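Opinión | Vida doméstica y espacios comunes

Por Lilian Kimaro
Diciembre

**La mesa despejada como obligación compartida**

Quienes tenemos a nuestro cargo la gestión de espacios de uso común solemos dedicar largas deliberaciones al mobiliario que se adquiere y muy pocas a la superficie que debe quedar libre. En la residencia Bakilana, donde conviven 17 personas, la mesa de la sala principal fue durante mucho tiempo un depósito de correspondencia, cargadores, tazas y paquetes pendientes de recoger. El reglamento interno regulaba el horario de la lavandería con notable minuciosidad. De la mesa no decía una palabra.

Sostengo que ese silencio es un error de concepto. Una mesa común pertenece a quien va a utilizarla a continuación, y todo objeto abandonado sobre ella constituye una pequeña ocupación del tiempo ajeno. El residente que desea cenar debe antes decidir qué hacer con las pertenencias de otro: apartarlas, trasladarlas, preguntar por ellas. Son decisiones menores, pero se repiten a diario y acaban por agriar la convivencia.

La respuesta habitual consiste en comprar más almacenamiento. Margit Løken, que dirigió la residencia Rallgate antes de su reforma, defendió siempre esa vía e instaló cuatro estanterías en una sala que apenas las admitía. Con el debido respeto a su criterio, disiento. El mueble adicional se llena en pocas semanas y la mesa vuelve a su estado anterior – con la diferencia de que ahora se circula peor.

Parece preferible admitir un único recipiente, visible y de capacidad limitada, situado hacia el fondo del tablero. La cesta de rejilla metálica cumple bien este cometido: deja ver lo que contiene, no acumula polvo en el fondo y pesa poco. Una caja opaca invita al olvido.

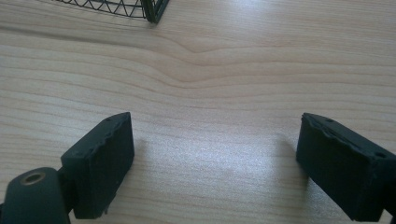
Conviene, asimismo, que el recipiente se vacíe a una hora conocida por todos. En Bakilana se fijaron las nueve de la noche, y lo que permanece en la cesta pasa a un estante del vestíbulo. La norma ocupa dos líneas del reglamento y ha generado menos reclamaciones que el apartado relativo a las bicicletas.

Se objetará que una sala demasiado ordenada resulta fría. Es un reparo legítimo, y no propongo que se retiren las plantas ni los periódicos del día. Pido únicamente que las administraciones de estos espacios incluyan la superficie libre entre los servicios que garantizan, al mismo nivel que la calefacción o la limpieza de las zonas de paso.

Comentarios (3)

Tumaini Makori
De acuerdo en lo esencial, aunque lo de las nueve me parece pronto. En mi casa se cena a esa hora y la cesta estorba igual.

Zawadi Swai
Nosotros probamos con una cesta y a los dos meses había tres. ¿Cómo se evita eso?

Kamol Hemmin
Viví en Rallgate. Las estanterías eran feas, pero yo encontraba mis llaves.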